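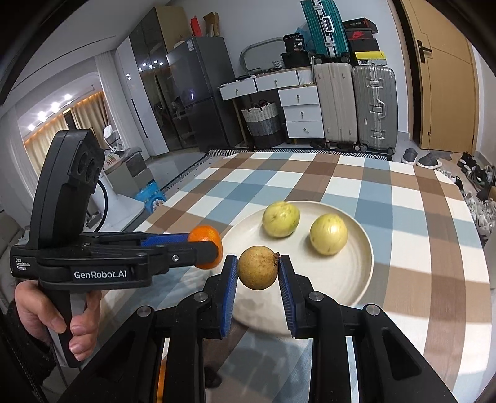

Home Forums Storage & Preserving New Posts Search Log in

Russet pears going soft at the core

rsprogis
Second year in a row. Picked in September, held at 40 F, skins fine, brown mush around the seeds after 10 days on the counter. Humidity in the fridge reads 90 percent. What am I missing?

orchard_lane
Picked too late. European pears ripen from the inside out. Lift the fruit to horizontal – if the stem parts cleanly, it's ready. Color tells you very little on a russet skin.

Brollier
Disagree that timing is the whole story. 40 F is too warm for long holding. I keep mine at 31 and lose almost none.

orchard_lane
Temperature sets how long they last. It won't fix fruit that was overripe on the tree.

szymon_ch
Also, 10 days on the counter is long for anything that has already been chilled. Press near the neck every day and eat when it gives slightly. Mine take 8 at most. And keep them away from apples, which speed things up.

rsprogis
The lift test probably explains it. Half of mine dropped into my hand. No apples in there, but I can't get that fridge below 38.

Brollier
Then get a separate thermostat controller. I run a Pleltilel on an old chest freezer and it holds within a degree.

orchard_lane
Pick earlier first. It's free.

rsprogis
Will do both and log the dates next season.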